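Reducing Household Gas Use in the Kitchen

Ranell Energy Advice Service. Last reviewed 8 October 2025

Customers on a standard residential gas plan are billed for the amount of gas used and for a fixed monthly service fee. The fee does not change with use. The measures below apply to the first part of the bill only.

Cooktop

Match the burner to the pan. Flames that reach up the side of a pan heat the room. Keep lids on while water is coming to a boil, and turn the burner down once it does. Burner caps should be washed in warm, soapy water and dried fully before they are put back. A steady blue flame is normal. A yellow or uneven flame should be reported to a licensed technician.

Oven

Most casseroles and roasts do not require preheating. Bake two dishes together where the temperatures allow, and check progress through the door glass.

Hot water

Run the dishwasher only when full. Rinse produce in a bowl of cold water.
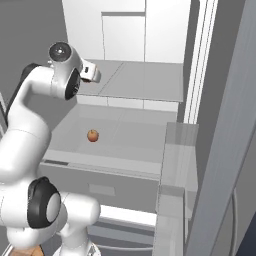
Reading the meter

Record the meter reading on the same day each month. Subtract the earlier reading from the later one. A household whose readings differ by 28 units in one month and by far more in December is most likely seeing the effect of space heating, and should review the thermostat schedule before replacing any kitchen appliance.

Customers in the Nieto and Delleck service areas may request a printed meter log with their next bill.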